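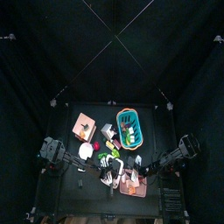

Introduction to Textiles
Handout 6: Black cloth - dyeing, fading and care

Reading for this week: course reader, chapter on dyes, up to the section on printing. Bring your swatch card to lab.

1. Why black is hard to get

Most black dyes are very dark blues, browns or greens mixed so that little light comes back from the cloth. A weak bath gives a gray or a dull navy. To get a full black on cotton you need much more dye, by weight of cloth, than for a medium red or blue. Extra dye means extra rinsing, and the loose dye that stays behind is what rubs off on skin and furniture.

Dye families we will use:

Reactive - cotton, linen, rayon. Bonds with the fiber. Good in the wash.
Direct - same fibers, easier to use, but bleeds in warm water.
Acid - wool, silk, nylon. Needs heat and a mild acid such as vinegar.
Disperse - polyester. Needs high heat, often under pressure.
Sulfur - cheap black for work clothes. Fades to a brownish tone.

A blend of cotton and polyester needs two dyes. If only one is used, the cloth comes out heathered, with one fiber dark and the other pale.

2. Weave and surface

The same dye looks different on different cloth. Velvet looks darkest, because the pile stands up and light gets lost between the fibers. Satin has long floats that lie flat and shine, so it can look almost white where it catches a lamp. Plain weave falls between the two. Wool felt and brushed cotton are dull and fairly even.

When you compare two blacks, lay both samples in the same direction. Pile cloth changes shade when it is turned around. Cutters call this nap, and all the pieces of one garment should run the same way.

3. Fading

Light fading and wash fading are tested separately. For light, half of each sample is covered with card and the other half is left exposed. Our window set from the Jirkasthorpe mill has been up since July. The reactive cotton has shifted slightly toward red. The direct-dyed cotton is plainly gray on the open side.

For rubbing, a white cloth is passed over the sample 25 times, first dry and then damp. The damp cloth nearly always picks up more color. Write down both results.

4. Care

Wash dark items inside out in cool water.
Do not overload the machine. Fold lines that rub together turn pale.
Use a liquid detergent. Powder can leave white marks.
Dry out of direct sun.
Brush velvet with the pile. Steam it from the back and never press it.

5. Lab work

Each pair gets two cotton squares and one wool square. Weigh the cloth dry before you start, and work out the dye from the dry weight. The Trollum powder is for cotton only. The Gentile powder is for wool. Label the jars before mixing - the powders look alike.

Wear gloves and a mask while measuring. Once the dye is in solution the mask can come off, but the gloves stay on.

Swatch cards are due at the start of class on Tuesday, February 25, 2020. Attach one unwashed and one washed piece of each sample, with the dye family and the rub test results written underneath.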